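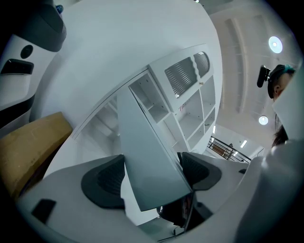
*Shared office, second floor: desk, mesh chairs and cubby unit, with the ceiling lights on.*

**To:** Clasodura occupants list
**From:** Office Services, Molent Building
**Date:** Friday, February 16, 2024
**Subject:** Re: Shared office — cubbies, chairs and desk surfaces

Dear colleagues,

Office Services has received several replies to the notice on the shared office. Most of them raise the same points as the message quoted here, which was sent on behalf of the Swanepoel team and is reproduced with that team's consent.

> We have read the notice and support most of it. Our concern is with the white shelving unit. Several of the cubbies have stood empty for a long time, yet our team was told in July that all of them were assigned. We would like to know who holds them and whether the empty ones can be released.
>
> We also ask that the mesh chairs remain at the desks. Two of our staff work in the room every morning and have had to bring chairs from the meeting room down the hall.
>
> Finally, is the clear-desk rule meant to apply during the day, or only at closing? People step out for lunch and do not expect their things to be moved.

Our answers follow in the same order.

**Shelving unit.** The assignment list that was used last year is out of date. It includes teams that have since moved to the Fukard Building, and their spaces were never given back. The old list is withdrawn as of today. Any team that wishes to keep a cubby, or to be given one, should write to this office with the name of the team and the kind of material to be stored. One cubby per team will be assigned in the first round. If any remain, they will be offered to the teams with the most people using the room.

The cubbies are open and cannot be locked. They are suitable for binders, paper, cables and similar supplies. Personal items of value, confidential files and food should be kept elsewhere. Please leave the ribbed grille panels at the top of the unit clear, and do not hang coats or bags from them. Labels will be supplied by this office. We ask that teams not add stickers of their own, and that those already on the unit be left alone until the labels are put up, so that the finish is not damaged.

**Chairs.** The black mesh chairs belong to the room and should stay there. A team that needs more seating for a meeting may borrow folding chairs from the storeroom on the first floor. Swanepoel staff are asked to return the meeting room chairs by the end of next week. If a chair needs repair, please send us a short note and leave the chair where it is — the furniture contractor collects directly from the room.

**Desk surfaces.** The clear-desk rule applies at closing. During the day, phones, papers and other belongings may be left on the desks for short periods, at the owner's risk. At the end of the day, the white desktops should be cleared completely so that the cleaning crew can wipe them down. Items found after closing will be placed in a box at the front desk and held there for 25 days.

**Cardboard boxes.** The quoted message does not mention these, but other replies did. Boxes may be kept in the room while they are being packed or unpacked. They should carry the name of the team and should not block the way between the desks. Flattened cardboard goes to the recycling point by the service elevator. Please do not store full boxes on top of the shelving unit.

**Lighting.** One reply asked whether the round ceiling lights and the smaller linear fixtures could be switched separately. They are on a single circuit at present. We have passed the question to the electrician and will report back to the list when we have a quote.

Orders for labels, bins or desk trays may be charged to supply account 1,078. The former account, 999, is closed and requests that cite it will be returned.

Replies concerning cubbies should be sent to Office Services directly and not to the full list. Questions of general interest may be posted here.

Respectfully,

Office Services
Molent Building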